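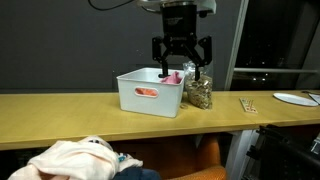
White bin and clear bag on the long table.

Up before 6, frost on the ute again. Drove the 107 km to Keldale to look at the ram Jarlath Carroll had been on about. Nice animal, good feet, but he wants too much and I told him so. Had a pie at Hanrahan on the way back and put $200 on the fuel account.

Tank at the house is down to about a third. Tadeo Bustos rang after tea, he can cart water out in August if it stays dry. Moved the ewes off the creek paddock and found the bottom gate hanging by one hinge. Will need a new gudgeon. Read a bit, bed by half past 8.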